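About Lostent

Lostent is a small archive and reading service for film scripts. We collect, catalogue and lend screenplays, mostly of horror and fantasy films which were never made or which were made from a different draft. Our reading room is in Skernham, on the upper floor of the old Karkton building, and most of our members never visit it, as they read from home.

How we started

The archive was begun by Feng-yi Kuo, who worked for many years as a script reader and could not throw anything away. When she moved to Skernham she brought 26 boxes of paper with her. Some of it was very good, some of it was not, and a large part had no title page. Ngan-ling Cheung offered to help her to put the boxes in order during one winter. The work took much longer than this, and in the meantime people began to write to us and ask if we had a certain draft, or if we would like to receive one.

The first larger gift was the Morelli papers, 384 items from a family who had typed scripts for several small production companies. It includes shooting scripts with coloured pages, letters between writers, and one vampire story in four versions, where the vampire is a different person each time. We still get more questions about this story than about anything else on our shelves.

What we do

Members can borrow up to 4 scripts at one time. A script is sent as a reading copy, and the original stays with us. If a writer or the family of a writer has not given permission for copies, the script can be read only in our room, and you will see this in the catalogue beside the title.

We also compare drafts. This is slow work and we are fond of it. Hsin-yi Hung reads two or more versions of the same film side by side and writes a short note about what was moved, what was cut and which scenes changed their owner. Her notes are free to read for everybody, also for people who are not members. They tell the ending, so please be careful if you have not seen the film.

For students and first-time writers we hold an evening reading each month, beginning at half past six. One script is read aloud by whoever comes. You do not need to be an actor. Cameron Dalgleish reads the scene directions, and he asks that we choose scripts with fewer of them.

What we do not do

We do not sell scripts, and we do not act as agents. We cannot pass your own screenplay to a producer. We are also not able to say what an old script is worth in money – for this you should ask an auction house.

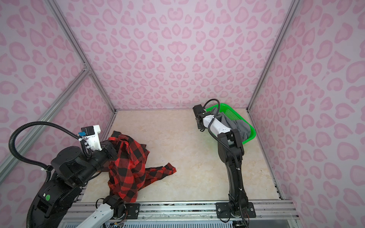
Giving a script to us

If you have a script which you think we would like, please write before you send it. Tell us the title, the name on the first page if there is one, the number of pages and how it came to you. Darcy Rutherford answers these letters, usually within 3 weeks, though in March and in August it can be longer. Please do not remove staples or old brass pins yourself, and do not put the pages in plastic. Notes in the margin are welcome, even rude ones.

We accept scripts in any language. At present we can catalogue properly only in English, Italian and Chinese, so others may wait on the shelf for some time before they appear in the list.

Visiting

The reading room is open by appointment, from ten in the morning until four. There are stairs and unfortunately no lift. If the stairs are difficult for you, write to us some days before and we will bring the scripts to the ground floor, where there is a table and good light. Pencils only, please.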